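Bench Notes from the Kanagaratnam Workshop

The two-armed snack sorter has reached the stage where it does a job any toddler can do, and we are unreasonably proud. Nilmini Bhuiyan calls it Larkorora. Everyone else calls it "the arms." Since April it has claimed the back bench, one extension cord and most of our conversation.

The current task is getting a snack bar into a divided tray. Both arms carry a black electronic module slung under the gripper, so each one brings its own clutter up close.

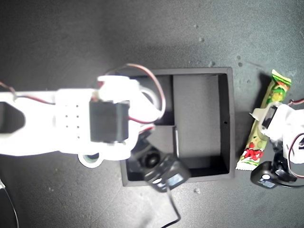 Shahnaz Fakir would like it noted that a kitchen drawer and a human hand would have been cheaper, and that she said so before the servos were ordered. She also thinks the wires should be tied down before one of them catches on something expensive.

Fair on both counts. The cable ties are on order. The drawer is under review.

Grip has been the real headache. Bare printed fingers slide right off a shiny wrapper, so we wrapped them in white, which looks like first aid and costs next to nothing. Rolls of things have joined the practice list too.

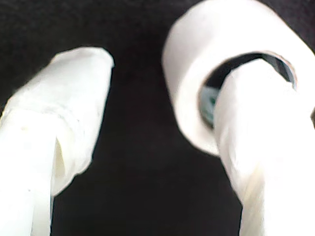
Squeeze force comes next. The controller, an Istiron board with opinions of its own, takes a number for how hard to close. At 600 the wrapper gets crushed. At 262 it's held the way you'd hold a stranger's sandwich. We're staying at 262 until somebody has a better idea - preferably somebody who will also clean up the crumbs.

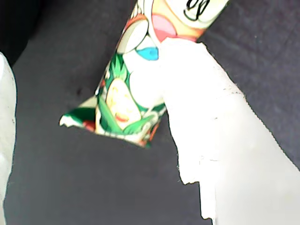

One finger against a fruit-print wrapper.

If you'd like to help, the arms run most evenings after 2 hours of Nilmini swearing at the calibration. Bring snacks in crinkly packaging. Flotix, our sorting script, still needs a second pair of eyes.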